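3.2 Data collection by the student teams

Demonstrations for the toy kitchen task were recorded by the two student teams, Prunell and Cruzado, during the June block of the robotics module. Each team worked with the same arm and two-fingered gripper, and each operator completed a practice period before any episode was kept. The full set contains 1000 episodes. Of these, 400 cover transfers between the pan and the tray, and the remainder cover stacking and sorting, which are treated in Section 3.4.

Operators were told to vary the position of the pan between episodes but to leave the tray within reach of the arm. No markers were fixed to the toys. The wrist view was stored together with the joint positions and the gripper opening, as the flat pieces are hard to judge from a fixed side view once the fingers close over them (Figure 3).

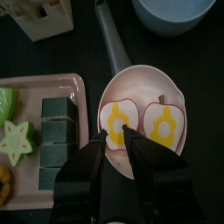
Figure 3. Wrist view from the pan task. Two toy apple slices lie in the pan, with the fingertips over the left slice; the tray at left holds further toy food.

Flat slices proved the hardest class of object for both teams. When two slices lay close together, operators tended to bring the fingers in at the centre of one piece and correct the angle late, and many attempts were repeated. Salazar reviewed all 400 transfer episodes and marked 226 as clean, meaning that the piece was lifted at the first closing of the gripper. Huanca then checked 95 of the marked episodes without access to the first labels. Differences were settled by joint viewing – in most cases the dispute concerned a brief slip before the lift.

Episodes not marked as clean were kept in the training set with a separate label. The effect of leaving them out is reported in Section 4.1.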